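Gripper tune-up at the Brallidell cell

Posted 25th July in Workshop > Robot Care

We gave the tool-picking arm its service this week, and I loved every minute! Keegan Ouellet did the wrist bolts while I cleaned the finger pads. 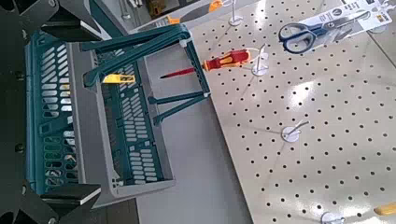
Pads get a wipe every 40 hours and a proper check at 300. Keegan likes to finish with baskets (so do I), as a thin plastic rim tells you plenty about how square the fingers are sitting. The pegboard hooks get a wiggle too.

Next up in September: new wrist cable, and Mackenzie Gosselin has already asked to help!

661 views | 40 likes | Share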